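침대는 작업대가 아니다: 세탁물 정리 위치에 관한 의견

2018년 6월 10일

세탁물을 침대 위에서 개는 습관은 널리 퍼져 있다. 면적이 넓고, 옷장과 가깝고, 따로 가구를 살 필요가 없다. 필자도 오랫동안 그렇게 해 왔다. 그러나 작업면이라는 기준으로 따져 보면 침대는 조건이 좋지 않은 편에 속한다. 이 글에서는 높이, 표면, 색, 바닥의 네 항목을 차례로 검토한다.

먼저 높이다. 서서 하는 손작업의 작업면은 팔꿈치보다 조금 낮은 것이 편하다. 필자의 경우 900mm 선반에서 허리를 거의 굽히지 않고 셔츠를 갤 수 있었다. 침대 윗면은 대개 이보다 훨씬 낮다. 한두 장이라면 문제가 없으나 한 바구니 분량이 되면 상체를 숙인 자세가 계속된다. 앉아서 개면 허리는 편해지지만 팔이 닿는 범위가 줄고, 매트리스가 눌리면서 쌓아 둔 옷이 기운다.

다음은 표면이다. 옷을 개는 동작은 펴기, 맞추기, 접기, 누르기로 나뉜다. 펴는 단계에서는 천이 바닥면 위를 미끄러져야 하고, 누르는 단계에서는 바닥면이 힘을 받아 주어야 한다. 올이 도톨한 커버는 첫 번째 조건에서 불리하다. 얇은 면직물은 소매 끝이나 밑단이 커버에 걸려 한 번에 펴지지 않으며, 손바닥으로 밀면 옷과 커버가 함께 밀린다. 푹신한 매트리스는 두 번째 조건에서 불리하다. 눌러도 접힌 선이 잡히지 않는다.

색도 변수가 된다. 흰 커버 위에 흰 옷을 놓으면 가장자리를 찾는 데 시간이 더 든다. 구겨진 상태에서는 주름의 그림자만으로 목둘레와 밑단을 구분해야 한다.

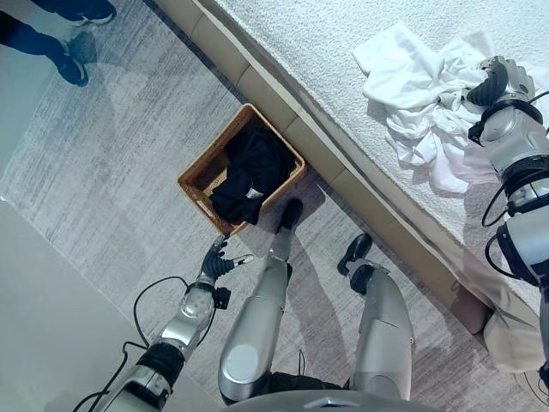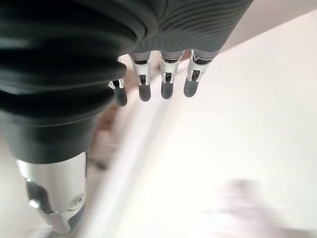
첫 번째 사진: 도톨한 흰색 커버 위에 놓인 구겨진 흰 천.

해결책으로 흔히 권하는 것이 접이식 작업판이다. 필자는 Javura의 판과 Trummer의 판을 각각 써 보았다. 둘 다 표면이 매끄러워 펴는 동작은 확실히 나아졌다. 다만 침대 위에 올려놓고 쓰는 한 높이는 그대로이고, 매트리스 위에서 판이 흔들린다. Trummer 쪽은 판이 얇아 보관이 쉬운 대신 가운데를 누르면 휘었다. 판을 쓰려면 책상이나 서랍장 위로 옮기는 편이 낫다.

바닥 조건은 자주 빠지는 항목이다. 침대 옆에 카펫이 깔려 있으면 떨어진 양말이 조용히 사라지고, 바퀴 달린 바구니는 잘 구르지 않는다. 매끈한 바닥과 카펫의 경계에서는 바퀴가 걸린다. 손잡이가 있는 바구니를 들어서 옮기고, 서 있을 자리 바로 옆에 두는 것이 실용적이다.

반론도 있다. 침대에 세탁물을 쏟아 놓으면 잠자기 전에 반드시 치우게 된다는 주장이다. 일리는 있으나 필자의 기록과는 맞지 않는다. 8월 한 달 동안 침대에 부린 세탁물이 11회였고, 그중 8회는 다 개지 못한 채 의자로 옮겨졌다. 의자로 옮긴 옷은 다시 구겨지므로 펴는 작업을 처음부터 해야 한다.

침대를 꼭 써야 하는 방이라면 절차를 바꾸는 것을 권한다. 커버 위에 매끄러운 천을 한 장 깔고, 큰 것부터 개고, 갠 옷은 침대에 쌓지 말고 바로 서랍으로 보낸다. 한 번에 꺼내는 양은 제한한다. 필자는 깊이 40cm짜리 Votel 바구니를 절반만 채워 쓴다. 수건은 예외로 둔다. 두껍고 모서리가 분명해 어떤 면에서 개도 결과에 큰 차이가 없다.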